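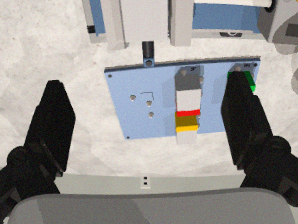 **Danuta Wierzba**
Second-line support, Sanside office

**Subject:** Scanned invoices arrive in Clilano with empty pages
**Status:** open, workaround in place
**Reported by:** accounts, Nwosu branch

The branch scans supplier invoices to a shared folder, and Clilano imports them every 60 seconds. From the beginning of January, many PDFs come in with the correct number of pages, but the last pages are blank. The original file in the folder opens without any problem.

**What I checked**

- Permissions on the folder: correct, same as in Sanside.
- Free space on the import server: enough.
- Scanner settings: 200 dpi, grayscale, one PDF for each batch. I changed it to black and white and the result was the same.
- Manual upload of the same file: all pages are visible.

The last point made me think about timing. I compared the import log with the file times. Every damaged invoice was picked up while the scanner was still writing it. One batch of 31 pages needed 61 seconds to save, and the import had started before the end.

**Workaround (09:40)**

The scanner now saves to a folder called `incoming`. A small script moves the file to the import folder when its size has not changed for two checks. I tested with the long batch three times and all pages were there.

**Still to do**

1. Ask Ovier, our reseller, if the import can wait for the file lock. The older version did this, I think – but I did not find it in the release notes.
2. Import again the invoices from January. Accounts will send me the list. Please do not delete the old records before this, the approval comments are attached to them.
3. Check if the Sanside scanner has the same problem with long batches.

**Update, 14:15:** Ovier has confirmed they received the logs. No answer yet about the lock. I leave the ticket open.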